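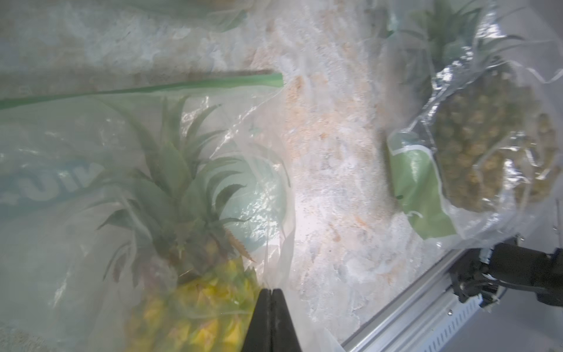
Ob ein Lager dieser Größe überhaupt eine eigene Messtechnik brauche, stand in einer Rückmeldung zur vorigen Fassung dieser Seite, ein Thermometer an der Tür tue es doch auch, und der Rest sei Erfahrungssache. Die Frage wird uns in ähnlicher Form öfter gestellt. Sie wird weiter unten im Abschnitt Messtechnik beantwortet.

Über uns

Clollance ist ein Dienstleister für die Lagerung, Nachreifung und Eingangsprüfung von frischem Obst und Gemüse. Der Betrieb liegt am Ortsrand von Jomitz. Wir handeln nicht mit eigener Ware. Die eingelagerten Partien bleiben für die gesamte Lagerdauer Eigentum der Auftraggeber, überwiegend Großhändler, Verarbeitungsbetriebe und Großküchen. Beschäftigt sind 17 Personen in Lager, Prüfraum, Technik und Verwaltung.

Entstanden ist das Unternehmen aus einem Kühlhaus für Lagerkartoffeln und Kernobst. Mit dem Einbau der ersten Reifekammer kamen Bananen, später Avocados und Mangos hinzu. Die Kartoffellagerung wurde danach schrittweise eingestellt, die alte Sortierhalle dient heute als Wareneingang. Kernobst lagern wir weiterhin, allerdings nur in normaler Kühlung und ohne kontrollierte Atmosphäre.

Standort und Anlagen

Der Bestand umfasst fünf Reifekammern, drei Kühlräume und eine temperierte Umschlagfläche mit zwei Rampen. Die Stellfläche reicht insgesamt für rund 200 Paletten. Die Kammern lassen sich getrennt regeln, sodass Partien mit abweichendem Reifegrad nebeneinander gefahren werden können.

Die Kammern arbeiten mit Umluft im Druckverfahren. Die Luft wird durch die Kartons gezogen und über den Verdampfer zurückgeführt. Voraussetzung ist eine Kartonage mit durchgehenden Lüftungsöffnungen und eine Stapelung im Verband ohne Überstand. Paletten, die diese Bedingungen nicht erfüllen, werden nach Rücksprache umgesetzt. Der Aufwand wird gesondert berechnet.

Die Räume im Einzelnen:

Kühlraum Nord: Kernobst, Beeren, Blattware im Kurzzeitlager
Kühlraum Mitte: Zitrusfrüchte und Trauben
Kühlraum Süd: kälteempfindliche Ware, darunter Ananas, Gurken und Auberginen
Halle Hung: Wareneingang, Prüfraum, Leergut

Die Bezeichnung Hung stammt vom Flurstück, auf dem die Halle steht. Sie wird auch in Lieferpapieren verwendet und sollte von Speditionen als Abladestelle angegeben werden.

Messtechnik

Im gesamten Bestand sind 104 Messpunkte für Temperatur, relative Feuchte und, in den Kammern, für Kohlendioxid und Ethylen eingerichtet. Ein Teil der Fühler sitzt fest in der Zu- und Abluft, ein Teil wird bei jeder Belegung als Einstechfühler in die Frucht gesetzt.

Damit zur eingangs genannten Frage. Ein Fühler an der Tür zeigt die Lufttemperatur an der Tür. Reifende Früchte geben Wärme ab, und in der Mitte einer dicht gestapelten Palette kann die Kerntemperatur deutlich über der Raumluft liegen. Wird allein nach der Raumluft geregelt, reift der Kern der Palette schneller als der Rand. Die Partie fällt dann ungleich aus, und der Auftraggeber muss nachsortieren. Für die Kühlräume mit stabiler Belegung wäre eine geringere Fühlerdichte technisch vertretbar. Wir haben sie dort trotzdem beibehalten, um bei Reklamationen denselben Datenstand vorlegen zu können.

Die Messwerte laufen in das Lagerführungssystem Cultstead ein und werden dort der Partienummer zugeordnet. Auftraggeber erhalten auf Wunsch einen Lesezugang. Der Export erfolgt als Tabelle. Eine automatische Schnittstelle zu fremden Warenwirtschaftssystemen besteht derzeit nicht.

Festfühler werden jährlich im April gegen ein Referenzgerät geprüft, Einstechfühler zusätzlich nach jedem Sturz und nach jedem Batteriewechsel. Abweichende Fühler werden ausgesondert. Eine rechnerische Korrektur der Anzeige nehmen wir nicht vor.

Eingangsprüfung

Jede Partie wird bei der Annahme auf Kerntemperatur, Gewicht, Kennzeichnung und äußeren Zustand geprüft. Der Umfang der weiteren Prüfung richtet sich nach Warenart und Auftrag. Üblich sind:

Festigkeit des Fruchtfleischs mit dem Penetrometer
lösliche Trockensubstanz mit dem Refraktometer, Angabe in Grad Brix
Farbstufe nach der vom Auftraggeber vorgegebenen Tafel
Schnittprobe auf Innenbräune, Verglasung und Fäulnis

Die Stichprobe wird aus mehreren Lagen der Palette gezogen, mindestens aus einer oberen, einer mittleren und einer unteren. Zerstörend geprüfte Früchte werden im Protokoll ausgewiesen und vom Bestand abgezogen. Bei Abweichungen wird die Partie gesperrt, bis eine schriftliche Freigabe vorliegt. Telefonische Freigaben nehmen wir nicht an.

Rückstandsanalysen führen wir nicht selbst durch. Proben für externe Labore werden auf Anforderung gezogen, verplombt und gekühlt übergeben.

Nachreifung

Das Reifeprogramm wird je Partie festgelegt. Grundlage sind Sorte, Herkunft, Dauer des Seetransports und der gewünschte Auslieferungszustand. Klimakterische Früchte wie Bananen, Avocados und Mangos werden mit Ethylen begast und anschließend belüftet. Nichtklimakterische Früchte wie Ananas, Zitrusfrüchte und Trauben reifen nach der Ernte nicht im eigentlichen Sinn nach. Anfragen, solche Ware in der Kammer süßer zu bekommen, lehnen wir ab. Möglich ist allein eine Lagerung, die den vorhandenen Zustand möglichst lange erhält.

Für Ware, die empfindlich auf Ethylen reagiert, ist der Kühlraum Nord mit einem Absorber ausgestattet. Eine gemeinsame Einlagerung von Äpfeln und Blattware erfolgt dort nur auf ausdrücklichen Auftrag.

Energie und Kältemittel

Die Kälteanlage der Reifekammern wurde auf Kohlendioxid als Kältemittel umgestellt. Kühlraum Nord und Kühlraum Mitte hängen an derselben Anlage. Kühlraum Süd wird noch über ein älteres Einzelgerät versorgt, dessen Austausch geplant ist. Die Abwärme beheizt im Winter die Halle Hung und den Sozialtrakt. Bei Netzausfall übernimmt ein Notstromaggregat die Lüftung der Kammern und die Messtechnik, die Verdichter laufen in diesem Fall nur eingeschränkt.

Annahme und Abholung

Anlieferungen werden ab 5 Uhr angenommen und sind am Vortag anzumelden. Ohne Voranmeldung kann eine Entladung am selben Tag nicht zugesagt werden. Fahrzeuge mit laufendem Kühlaggregat warten auf dem hinteren Stellplatz, die Zufahrt an der Wohnbebauung ist vor 6 Uhr gesperrt. Abholungen erfolgen gegen Vorlage der Auslagerungsnummer. Teilmengen unterhalb einer Palette werden kommissioniert, sofern der Auftrag bis 14 Uhr des Vortags vorliegt.

Leergut und Europaletten werden Zug um Zug getauscht. Beschädigte Paletten werden nicht angerechnet.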